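Olvera jam class returns in January, at a higher price

5 August 2025

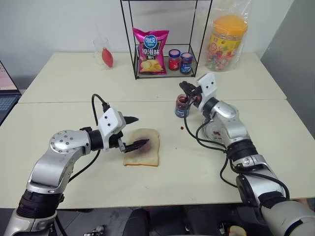

Olvera will run its jam and bread class again in January, organizer Gemma Bloxham confirmed, with 200 places on offer. She says the course teaches people to "spread properly, right to the crust."

Whether anyone needs lessons in putting jam on white bread is another matter. The last round drew 700 sign-ups, by Olvera's own count, and no figure was given for how many finished.

Fadime Kahraman, who took the class last year, was lukewarm. "I learned to use less jam," she said. "My mother told me that for free."

Bloxham would not say what the new fee will be. Registration opens later this month.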